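Zomidbridge Home Skills Room
Progress report to the Stüber Fund
2022-03-21

Dear friends at the Fund,

Thank you for your patience while we got this together. We had hoped to write a little sooner, but we wanted the bathroom corner to be far enough along that we could tell you something worth reading, and I'm glad to say it now is.

You'll remember that the application was for a practice room where people who are about to live on their own for the first time, or who are coming back home after a long stay in hospital, can try out everyday jobs at their own pace. The kitchen side was finished before your money came, so all of your grant has gone on the bathroom side and on the bits and pieces that go with it.

Money first, as your form asks for it. Of the £2,690 awarded we have spent £2,299. The first instalment of £2,000 reached us promptly, for which many thanks, and it covered the floor, the toilet and most of the fittings. The largest single surprise was a bill of £318 for making good the subfloor, which had a dip in it that none of us had spotted until the old lino came up. We found the difference by doing the painting ourselves over two rather long evenings, and the colour is slightly different on either side of the door if you know where to look.

The new floor is white. There was a good deal of talk about this, as you can imagine, and plenty of people wanted grey. In the end the white won, partly for the light and partly because a missed patch shows up on it straight away, which is what you want when you're learning to mop. It does mean a lot of mopping.

The toilet took the longest to choose. We looked at the Vitar range first and liked it, but the pan was too big for the space and left no room for someone to stand beside it with a brush and a bucket. We went for a compact white one instead, with a good smooth finish, and it has made the corner feel much roomier than it did on the plan. The lid has a small black handle on it as well. That came from a remark at one of our early sessions, when a lady with sore hands said she could manage everything in her bathroom apart from getting her fingers under the lid. It's such a simple thing, and I do wish we had thought of it for the kitchen bin.

The sessions themselves have settled into a pattern. People start with the lid and seat, go on to the rim and bowl, and leave the floor until last. We used to hand out a printed sheet with every step on it, but most people preferred to be shown once and then left alone, so the sheet now lives on the back of the door – still there for anybody who likes to check.

Still to do: the grab rail from Zelus is on order, the extractor fan needs a quieter setting, and we would like a lower shelf for the cleaning things. All of that should come out of what is left, and we expect to have it finished by August, when the next group begins. If you would like to come over and see the room before then, please do, and we'll put the kettle on in the kitchen half.
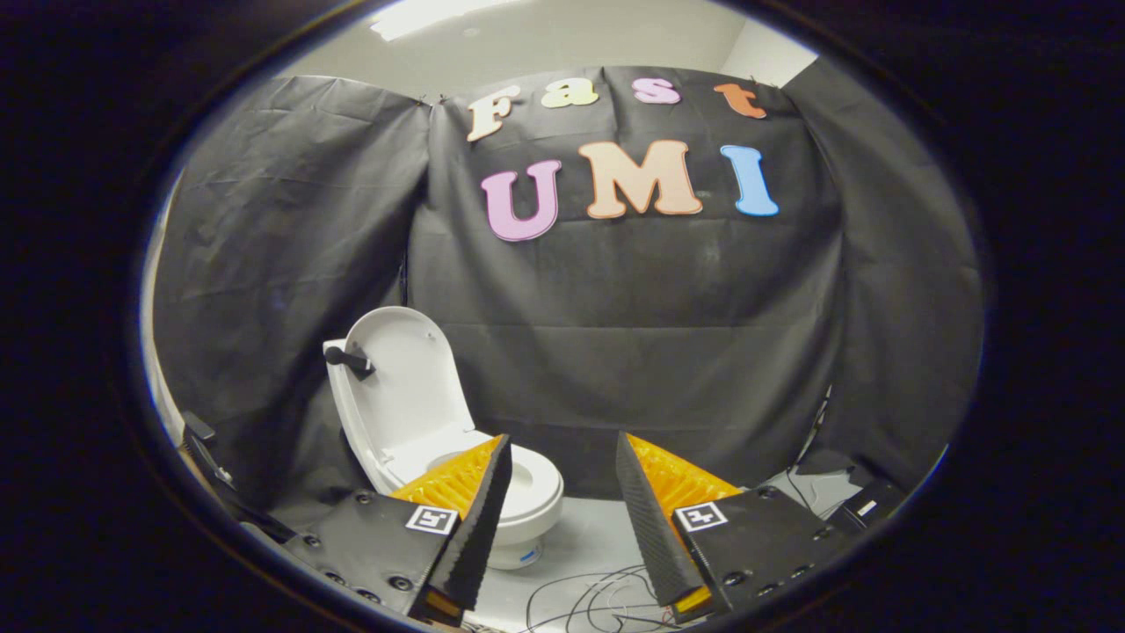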